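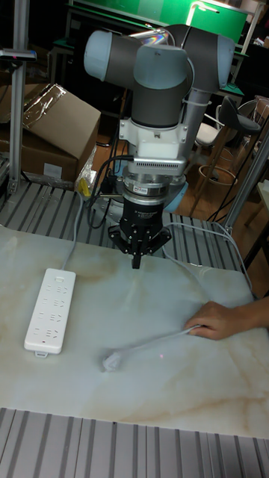 Thirty-three more and you can all go home, the voice from the Drikside office promised over the speaker, and please, no two alike this time.

So she laid the white plug down again, a little crooked, and kept her hand on the cable the way she'd once held her little brother's mitten at street crossings. The learner at Zinavex wanted 1000 examples by Friday, good tries and clumsy ones both, and she had grown fond of the clumsy ones (she gave them names in the log, which wasn't allowed). The arm hung over the marble pattern with its fingers down, patient as an old heron.

"Take your time, sweetheart," she told it, and pressed the pedal with her foot, and number 968 began.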